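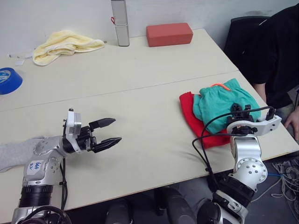
Utport Community Services
Garment Sorting and Folding Room, Malby Annex
Workplace Inspection Checklist, February
Inspected by: Engelbert Hubmann
Ratings used: S (satisfactory), A (attention required), N/A (not applicable)

Section 1. Work table

1.1 Table stable and level: S
Checked by hand pressure at each corner. No rocking observed.

1.2 Table surface clean and free of splinters or sharp edges: S
The pale surface shows dirt readily and should continue to be wiped down at the start of each shift.

1.3 Joint between table panels flush: A
The surface is made of two panels with a visible seam running diagonally across the work area. A fingertip passes over it without catching for most of its length, but a slight lip was felt toward the rear. Fine knits may snag. The panels are to be re-levelled and the seam checked again before the next inspection.

1.4 Front edge clear of hanging garments: S
Staff are reminded that garments waiting to be folded should be drawn back from the front edge.

Section 2. Garments in process

2.1 Garments sorted by colour before folding: A
A teal-green garment was lying crumpled over a red one. The sorting instruction requires strong colours to be kept in separate piles until the wash label has been read. The two items were separated during the inspection and no transfer of dye was found.

2.2 Drawstrings, cords and ties secured: A
The orange drawstring on the teal-green garment was hanging along its upper edge. Cords are to be knotted loosely and tucked inside the waistband or hem before the garment is passed on. This comment was also made at the Pisley site.

2.3 Pockets checked and emptied: S

2.4 Stack height within limit: S
The limit remains 25 cm for folded goods on the table. Anything higher goes to the shelves.

Section 3. Items stored on the table

3.1 Rear of table free of items not required for the task: A
The following were noted along the back and at the left end: a crumpled pale yellow towel, a tall silver thermos, a red-orange foam block, a roll of blue tape lying on its side, and a small white tag. The towel is to be folded or sent to the wash. Tape belongs in the drawer.

3.2 Food and drink kept away from clean garments: A
The thermos is to be moved to the staff shelf. A closed lid does not exempt a container from this rule. Please raise this at the next shift meeting.

3.3 Loose tags accounted for: A
A tag separated from its garment cannot be matched later with any confidence. Loose tags are to be placed in the tag envelope and entered in the lot book.

Section 4. Cables and electrical

4.1 Cables clear of the folding area: A
A thin white cable was lying on the table near the towel. It is to be routed along the wall and clipped.

4.2 Power outlets undamaged and accessible: S

4.3 Test labels current on portable appliances: S
The Mayrhofer steam press is next due in 2 months.

Section 5. Room

5.1 Walls clean, no damp or flaking paint: S
The white wall behind the table is in good order.

5.2 Lighting adequate at table height: S

5.3 Walkway to exit clear, minimum width maintained: S

5.4 First aid kit stocked and in date: A
Adhesive dressings are low. Reorder one box of 20.

Corrective actions
Items 2.1, 2.2, 3.1, 3.2, 3.3 and 4.1: room supervisor, by end of shift.
Item 1.3: Malby maintenance desk, before the next inspection.
Item 5.4: Utport stores.

Time taken for inspection: 45 minutes.
Copy to be kept in the room folder and a second copy forwarded to the Utport office.

Signed: E. Hubmann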